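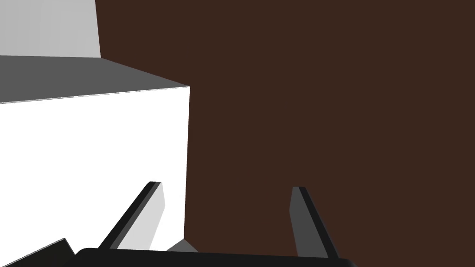 Virthorpe asks for a simulated run before the real one

Good news for anyone who has ever winced at a gripper closing in on a hard edge — the shared lab at Virthorpe put its new rules for robot arms into effect on Thursday, April 15, 2021. Every new program must now go through 47 simulated approaches, with the jaws open and plain blocks standing in for the parts, before it may run on a real arm. Two people have to sign the log.

Laurinda Henriques, who spent much of March gathering comments from the Leron and Seixas teams (and read all 19 of them, bless her), says the wording is still open to change, and she would dearly love to hear from Pramis users too.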